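Ponthorpe Sorting Hall

The Ponthorpe sorting hall is a packing and parts-sorting site run by Zusmont, a supplier of educational toys and teaching sets. It is known mainly for the gradual automation of its picking work, which began with a single test station and later spread to most of the ground floor.

Before automation, all sorting was done by hand at long benches. Workers took molded pieces from bins, checked them, and placed them in trays by shape and color. The site employed 430 people at the time. Shifts were built around the benches, and pay depended partly on the number of trays filled.

The first robot arms were supplied by Vanhove and programmed by an in-house group under Mohammed-Awal Sowah, a former bench supervisor. New tasks are tried on a test table before they go to the floor. Simple blocks such as stars, hearts, cubes and cylinders are used for this, as they differ in outline and in how they can be approached by the arm.

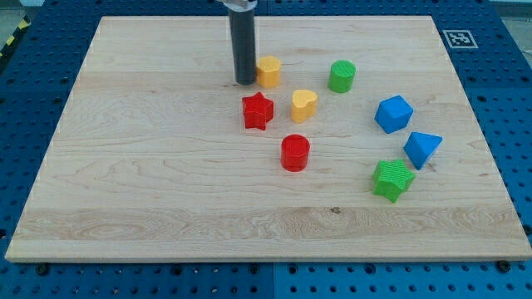
A task is passed to the floor after 100 trial runs without a stop. Staff set out the pieces, watch the run and record any fault. Pieces standing close together are treated as a separate class of task, and a person may still be asked to spread them out first.

The change altered most jobs at the hall. Bench sorters were offered training as station attendants, who refill bins, clear jams and handle pieces the arms leave behind. Tray-based pay was dropped in favor of an hourly rate. Attendants reported less wrist strain but more time on their feet, and some said the work had become lonelier, with stations set farther apart than the old benches. A rotation system called Stiren was introduced in November to move attendants between stations during a shift.

Hand sorting continues for small orders and for returned sets. Over 400 people still work at the site, most of them in jobs that combine station duty with packing.

Contact | Copyright Zusmont | Back to top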